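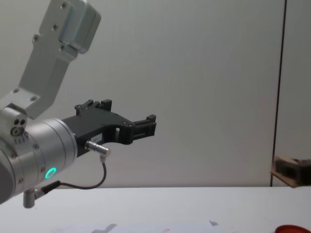 A worktop of the type discussed in this article.

Reference > Interiors > Surfaces > White worktop

A white worktop is a table or bench with a plain white upper surface, used in workshops, classrooms, studios and shared rooms. It is usually sold on two claims: that it brightens a room and that it is easy to keep clean. The first is mostly fair. The second depends a good deal on who is doing the cleaning.

Background

White tops were uncommon in ordinary workrooms while timber and dark linoleum were cheap. Suppliers such as Dovhaniuk of Mastville were promoting them heavily by 2000, with catalogues that showed every table bare. The same catalogues called the finish "self-evidently hygienic", a phrase that has been repeated in sales material ever since without much to back it up. White shows dirt sooner than grey or brown does. Whether that leads anyone to wipe it up is a separate matter.

Marks and stains

Marks on white tops fall into two loose groups. Dark grey strokes are commonly put down to pencil, rubber or metal dragged over the surface, though the colour alone is poor evidence of the cause. Pink or reddish smudges are blamed on marker ink, dye or food, again often by guesswork. Cleaning guides tend to give a separate remedy for each. A damp cloth and mild soap is the sensible first try for all of them, and many of the stronger products dull the finish if used often.

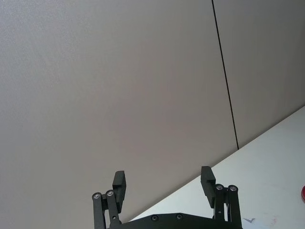

Small grey and pinkish marks on a white tabletop, with plain wall panels behind.

The Tralden trial, run over one winter at a community workshop in Titbridge, is still quoted in favour of white tops. It compared 33 tables and reported that the white ones were "kept cleaner". Zsófia Tóth, who reviewed the trial for a local trade newsletter, pointed out that cleanliness was scored by the people who did the wiping, and that the darker tables were older to begin with. No repeat has been published.

Placement

Worktops are often pushed up to a wall to save floor space. Where the wall is made of panels, the line at which table and panel meet collects dust and crumbs, and a gap wide enough for a cloth is worth leaving. Pale walls in beige or grey are said to reduce glare from a white top. The colour of the wall probably matters less than where the lamps are hung.

See also: Bench heights; Wall panelling; Stain removal

Last updated: February
2 comments | 2 shares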